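### 3.2. Puesta a punto de la célula de fregado

La célula Hollow se instaló en la cocina de ensayos de Vallejo y consta de un robot de dos brazos situado frente a un fregadero de acero inoxidable encastrado en la encimera. El montaje mecánico corrió a cargo de Florencio Carrasco; la calibración de las manos, de Ildikó Szalai. El controlador es un Biltden de 14 ejes, sin modificaciones respecto a la versión suministrada.

Antes de cada serie se lleva el robot a la postura de revisión. Una mano queda en alto y abierta, y la otra sujeta un plato por el borde, inclinado (figura 1). En esa postura se comprueban el recubrimiento negro de los dedos, las puntas metálicas y el recorrido de los cables exteriores, que no deben quedar tensos al girar el codo.
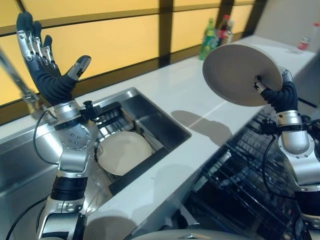
**Figura 1.** Postura de revisión sobre el fregadero. El segundo plato descansa en la rejilla negra de la cubeta.

### 3.3. Mantenimiento periódico

Los tornillos de la placa redonda del codo se reaprietan cada 700 ciclos. En mayo se detectó holgura en 2 de ellos y se sustituyeron ambos. El cable lateral se cambia completo, sin empalmes, y tras el cambio se repite la calibración de la muñeca con la herramienta Irnow, operación que requiere 23 minutos por brazo.

El recubrimiento de los dedos se limpia con un paño húmedo y jabón neutro. Los disolventes quedaron descartados después de que una muestra perdiera adherencia en el ensayo de agarre descrito en la sección 4.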